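Teaching by Showing: Notes for Week Three
Instructor: Marwa Ragab
Lab sessions: Ghizlane Abdel Hamid

Welcome back, everybody, and thank you for the lively questions last time (I've folded a few of them in here, so if a paragraph seems to wander off, it's probably answering one of you). This week we leave simulation behind and get to my favorite part of the course, where a person shows a robot how to do something and we try to keep a good record of it.

There are two ways of showing we care about. In the first you take hold of the arm and move it through the job yourself, and people usually call that kinesthetic teaching. In the second you stay back and drive the arms by remote control. Small assembly work with two arms is a lovely case for the second kind, because one gripper can keep hold of a tool while the other stays down near the part, and both of them have to be guided together.

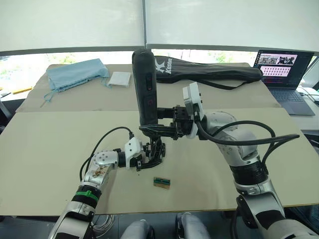
Photo: Ghizlane Abdel Hamid, Steltcombe teaching lab

Have a look at how close the two grippers come to each other. When you're driving, that closeness is most of the difficulty! You'll be tempted to move both arms at once, and my advice for your first 15 demonstrations is to park one, let it be boring, and move only the other. Your recordings will be slower but far easier to learn from, and you can speed up later on.

Please also think about cables before you begin. A wrist that turns happily one way may tug on its cable going the other way, and a demonstration with a tug in the middle of it teaches the tug.

Now, about cameras. The head view gives you the whole table, and it's wonderful for planning a reach, but it's a poor judge of the last little bit of travel. For lining up a bit with a screw you want the wrist view. 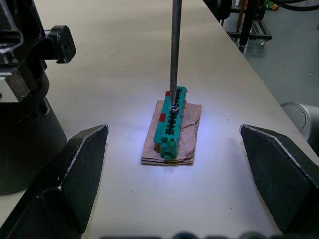
I'd still ask you to approach from straight above and come down in one unhurried motion, pausing just before contact. The pause helps whoever labels the recording find where the reach stops and the fastening starts. If you miss, back up and try again, and keep the recording running, as a good recovery is worth having in the set.

For the reading, the Muletti chapter is short and friendly, and you can skip the math at the end. Bring your demonstration log to Ghizlane's session, with a line or two on each attempt you'd throw out and why. Logs are due 7 June 2021, on paper or by email, whichever you like.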